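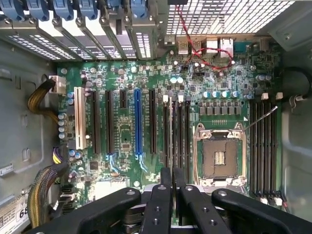 Home News Features Reviews Subscribe Contact

Three newtons too many

Feature by Firouzeh Hassanpour

The fault at Drindach first appeared as a memory error. A workstation board had come off the dismantling cell, passed visual inspection and gone to the test bench, where one bank of memory could not be detected. The technician changed the modules, then changed them again. Under a magnifier, two contacts inside a slot were found pushed flat against the housing.

Drindach recovers parts from retired office and engineering computers. Its cell, built by Valtden, places an arm over an open chassis and takes out memory, expansion cards and finally the board itself. Between February and the day the cell was stopped, it processed 1,051 machines. Dual-bank workstation boards are the hardest of these. The memory slots stand on both sides of the processor socket, the latches are small, and once the processor has been removed the socket pins are exposed. A finger that strays sideways by a few millimetres can ruin the part of the board with the highest resale value.

Janaka Munasinghe, who maintains the cell, began with the force log. The controller was set to stop the arm if contact force rose above a fixed limit, and the log showed no stops at all on the day in question. He then pressed the gripper against a bench scale. The scale read three newtons more than the controller did.

The cause was an offset in the wrist sensor. The sensor is zeroed at the start of each shift with the gripper hanging free. A cable clip fitted during a routine service had left the gripper lead slightly too short, so that in the zeroing position the lead pulled upwards on the tool. The controller recorded that pull as part of the zero. Over the chassis the lead went slack, and every downward push was then under-reported.

"The limit worked as written," Munasinghe says. "It was comparing a wrong number with a right one."

The cell was stopped on 8th October. Boards from the previous 300 machines were recalled from the shelves and tested again, and 2 were scrapped for bent socket pins.

Peter Tichý of Valtden accepts that the zeroing routine was weak. It checked that the reading was steady - a taut cable gives a very steady reading - but did not compare it with the known weight of the gripper. The revised routine does so in two wrist positions and refuses to start if they disagree. The lead has been replaced with a longer one and the clip moved to the forearm.

Nazma Howlader, who runs the test bench, has asked for a further change: the processor socket is now covered before the arm returns to the memory slots. This adds a manual step to each board. Valtden is working on a cover the gripper can place itself, but no delivery date has been agreed.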